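Midville Community Kitchen
Frequently Asked Questions: Shared Bakeware and Serving Items

Who may borrow items from the kitchen?
Any person holding a current kitchen card may use the shared bakeware during a booked session. Cards are issued at the Pralport Street desk and are valid for 16 months. Guests of a cardholder may use the items while the cardholder is in the room.

How do I reserve a work table?
Reservations are made by telephone at extension 464 or in person at the desk. Please state the number of people in your group and whether you will need the oven. Sessions on Friday evening fill early, and requests for that day must be received by noon on the day before.

What is included with a table?
Each table is supplied with a serving plate and oven mitts. Mixing bowls, baking sheets and cooling racks are kept in the Moradi Room and may be signed out separately. Users are asked to bring their own towels, aprons and storage containers. 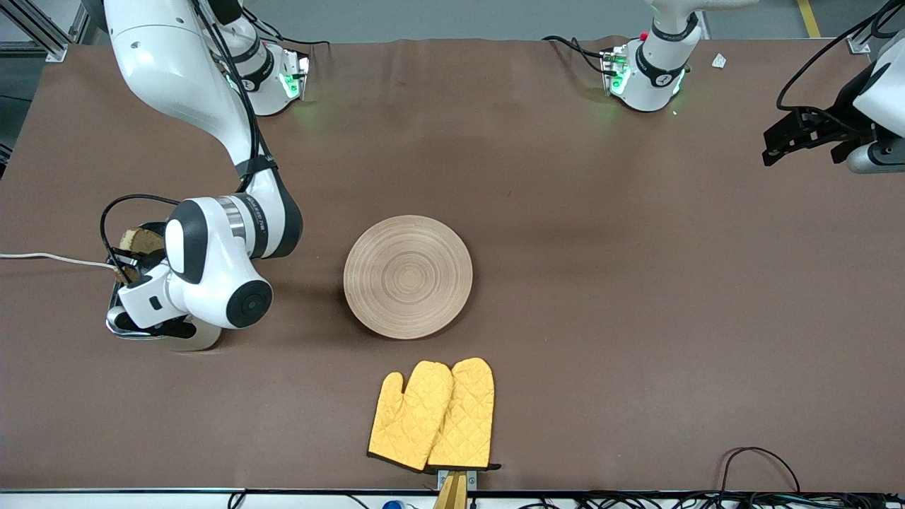

Round wooden plate and quilted yellow oven mitts on a work table.

May bread be sliced on the wooden plates?
No. The plates are intended for serving only. Knife marks hold crumbs and are difficult to clean. Cutting boards are available from the Moradi Room.

How should a wooden plate be cleaned?
Wipe the plate with a damp cloth and a small amount of mild soap, rinse quickly and dry it at once with a towel. Stand it on its edge until fully dry. Wooden plates must not be soaked or placed in the dishwasher. The kitchen oils them every June, and users should not apply cooking oil at any other time.

May hot food be placed directly on a plate?
Bread and rolls may be placed on a plate after resting on a cooling rack. Pans and baking sheets taken from the oven must be set on a metal trivet.

How should the oven mitts be used?
Wear both mitts when handling anything from the oven. A mitt that is damp, torn or worn thin must not be used. Place it in the bin marked Repairs and ask the desk for another. Mitts are washed by the kitchen and should not be taken home.

What happens if an item is damaged or lost?
Please report the matter before leaving and complete Form 3393. Ordinary wear is not charged. A replacement fee of up to 75 dollars may apply to lost items, depending on the piece.

How should the table be left?
Remove all food, wipe the surface and return signed-out items to their shelves. The plate and mitts remain with the table. Leftover bread may be wrapped and left on the Makis shelf beside the entrance, labeled with the day it was baked.

Whom should I contact with other questions?
Questions about kitchen equipment may be addressed to Behrouz Pakzad, Equipment Coordinator, at the Pralport Street desk.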